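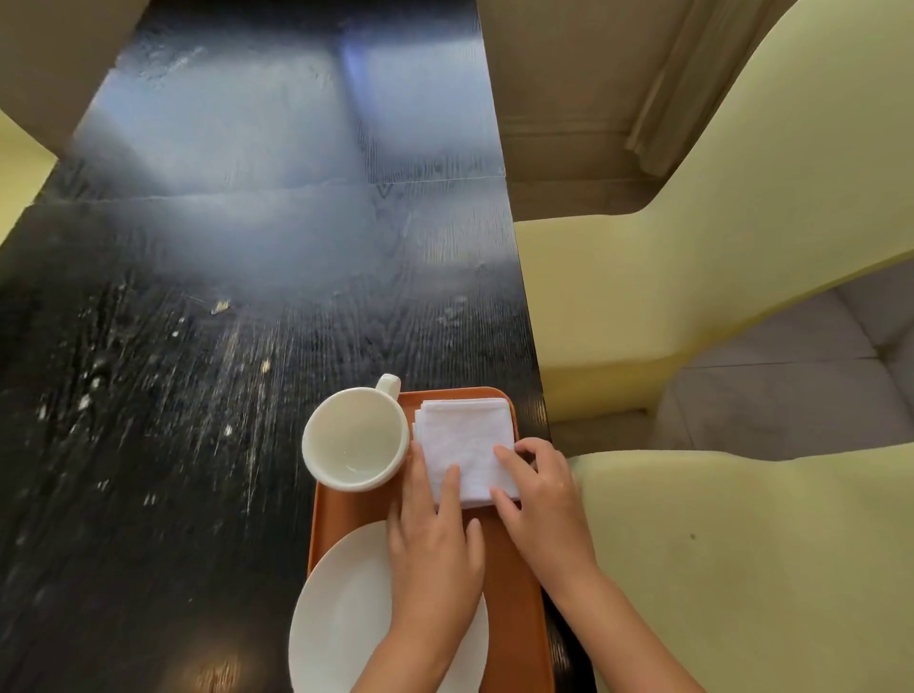
How many demonstrations does the Sernomum tray kit need before it can lay a place by itself?
Plan on 30 per task. The old sheet in the box said fewer, and I've stopped trusting it.

Section 4: Teaching the napkin task

I wrote this part with Pui-shan Chiang after we'd both made a mess of our first go, so please read it through once before you put the headset on!

1. Pick one table and stick with it for the whole session. Dark, shiny tops are fine, but run the Glare Check first (Setup, then Camera).
2. Put the headset on and tilt it down until both hands show in the preview.
3. Say "start" and wait for the beep. It's a quiet beep - turn the café music off.
4. Do the task at your normal speed. I kept slowing down to be helpful and got stiff, jerky playback.
5. Say "done" and take your hands out of view.

Note: Cloth is the hard bit. Cups and plates keep their shape and a napkin doesn't, so give it its own task file and don't lump it in with the crockery.

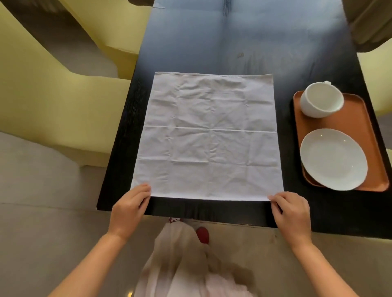
I like to fold the same way every time, near corners to far corners, and then press the crease with flat fingers. King-fai Sin folds sideways, and that works too (really!), but don't mix the two styles in one file. The Hetwood software will try to average them.

6. Upload over Wi-Fi. A full set takes me roughly 2 hours, so I start it on Friday at closing.

Caution: Storage tops out at 4000 clips. Past that it overwrites the oldest ones with no warning at all.

Caution: If you get error 444, don't unplug the dock. Hold the side button until the light goes out, then start again from step 2.

We use cookies to remember your settings. Accept | Manage choices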